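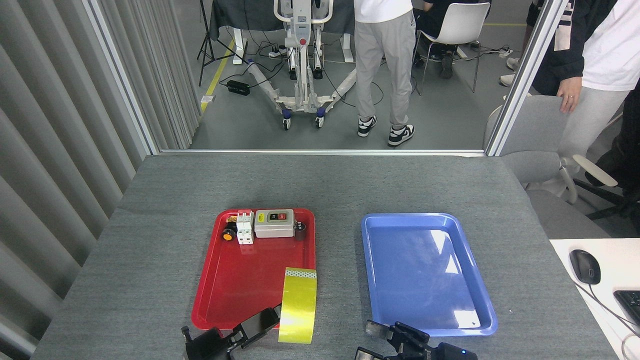

Stustent moves small electrical parts to two-tray sorting

Stustent has changed the way it stores and issues small control parts at its Alside workshop. Loose stock that used to sit in mixed drawers is now sorted on a felt-covered table, using one red tray and one blue tray. The change took effect in March and covers 477 stock lines, among them miniature circuit breakers, push-button switch boxes and rotary knobs.

Under the new procedure, the red tray holds parts waiting to be checked against the stock list. The blue tray takes whatever is being pulled out of the group, whether for issue or for return to another shelf. Tape is handled as a separate class. It may share a tray with electrical parts during sorting, but it is stored apart from them, as adhesive residue on terminals was listed as a fault in last year's stock review.

The trays are rectangular, with raised rims and rounded corners. Parts are grouped along the far edge of the red tray, which leaves the near half free for longer or bulkier items such as reflective tape. The breaker and the switch box with its green and red buttons are kept side by side, and the smaller knob and cylindrical parts go at the ends of the group.

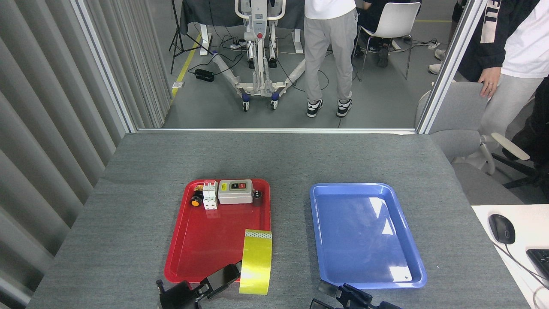 Thaddeus Escobedo said the old drawers had been the main cause of wrong issues, and that most of the errors involved breakers with the same housing but a different current rating. He added that the rating should be read from the part every time – the drawer label was never reliable enough.

Stock records list 81 returns for the previous year under the heading "wrong part supplied." The workshop has set a limit of 21 for the current year. Returns caused by damage in transit are recorded separately and do not count toward that limit.

The felt surface was chosen over bare laminate to keep round parts from rolling and to protect printed faces from scratches. Felt does collect dust and wire clippings, so the procedure calls for it to be vacuumed at the end of each shift. Trays are wiped with a dry cloth. Solvent is not permitted on the trays or on any part that carries a warning label.

Packing tape follows the same route as the rest of the stock. A roll is placed flat in the blue tray, away from the electrical parts, and its width is entered before it goes back to the packing shelf.
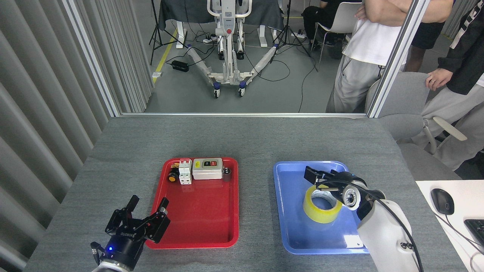
Do the parts have to be tested before they leave the red tray? Only breakers and switch boxes are tested, and this is done at a separate bench after sorting.

Ignacio Gallagher will review the procedure in September. A second sorting table is planned for the Dernine store, where 10 shelves of older stock remain unsorted.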